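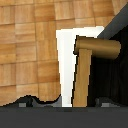
I have been meaning to write about my grandmother's sourdough for months, and every time I sit down to do it I end up writing about her kitchen instead, so let me get the bread in first. It was a rye loaf with caraway, dark and a bit sour, and she made it on Fridays in the house in Kallwood where my mother grew up. She never measured a thing in front of me. When I asked how much flour, she'd say "until it's enough," and then laugh at my face.

So when she passed and my aunt handed me the recipe tin, I was surprised to find a card in it with real numbers! 400 grams of rye, 700 grams of plain flour, 4 teaspoons of caraway, and then a line in pencil I still can't read, which might be "salt" and might be somebody's phone number. There's no water on the card at all. I suppose she felt anybody could see how much water a dough wants.

I've been baking it most weekends this winter, and I'd say I'm getting close. The first loaves were heavy enough to hold a door open (we did use one that way, for an afternoon, and the kids thought it was wonderful). Then I called Libor Krajčí, an old neighbor of hers who used to trade her plums for bread, and he asked me how long I was letting it sit. Overnight, I told him. There was a long silence on the phone. "She put it by the stove after lunch on Thursday," he said, "and she went to church on it." I took that to mean it sat through the evening service and then the whole night too, and I've done it that way ever since.

It made a big difference. The crumb opened up, and that sour smell came back, the one I remember from coming in the side door with my boots still on. I stood in my own kitchen and had a bit of a cry, and then I ate almost 30 percent of the loaf with butter before anybody else was up.

The starter is a story of its own. Hers was gone by the time we cleared the house, and I was sadder about that than about most of the furniture. But Libor said that she'd given some away years ago to Juraj Trnka, who moved over to Zellberg and kept it going, on and off, in a pickle jar. I wrote him a letter, a real one with a stamp, and he wrote back with a page and a half about his knees and a little packet of dried flakes folded up in wax paper. Is it truly the same starter? I don't know enough about yeast to say, and a friend of mine who does know gave me a kind look and changed the subject. I've decided it's the same.

It took most of a week to wake up. I fed it rye and lukewarm water morning and night and talked to it more than I'd like to admit. Now it lives on top of the refrigerator and gets fed when I feed the cat.

What I still can't get right is the crust. Hers crackled when it came out, and you could hear it from the next room, and mine just sort of sits there looking pleasant. I've tried a pan of water in the oven, and I've tried spraying the sides with a plant mister, and next I'm going to try baking it in the heavy pot with the lid on. If any of you grew up with a loaf like this one, I'd love to hear what your people did. My aunt is coming to stay in May and I would dearly like to put a good one in front of her.

Recent posts
Plum butter, the slow way
What was in the recipe tin
A walk up to Skála in the rain
Mending the blue quilt, again
Soup for a house full of colds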